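5.3 Where the bags went wrong

I had planned to skip this part, but Ayodele Aliyu read an early draft and told me the failures were the only bit she'd want to read, so let's talk about the snack bags.

We recorded 2,000 demonstrations with the hand-held grippers at our Cumambridge site, and 400 of them had a wrinkled film package going into a plastic tub. The policy trained on those (we call it Gramow) looked great in January. Then we moved it to the real arm and it started crushing things! The fingers would close, the film would slide a little, and the controller would read that slide as a missed grasp and squeeze harder. On the worst run it did this 5 times in a row and tripped the force limit with a bag still pinched against the wall of the tub.

My first guess was the force sensor, and I lost a good while to that (sorry, Grorkeck, your sensor was fine). The trouble was in how we decided a grasp had failed. Our check compared the gap between the finger pads with the gap at first contact, and with a stiff box that's a perfectly sensible thing to do. Creased film gives way under the pads, so the gap keeps shrinking even when the hold is good.

Figure 4. Package-to-tub task, recorded with hand-held grippers. 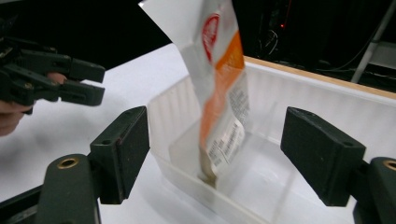 So we threw out the gap check for anything made of film and used a plain cap on closing force, plus a hard stop after one retry. I'd have liked something smarter – the Khổng baseline learns its own threshold, and I'm a bit jealous of that – but the cap was easy to test and easy to explain to the person standing next to the arm. We reran 1,000 placements with it and the force limit never tripped. Bags do still get dropped now and then, and I'll get to those in 5.4.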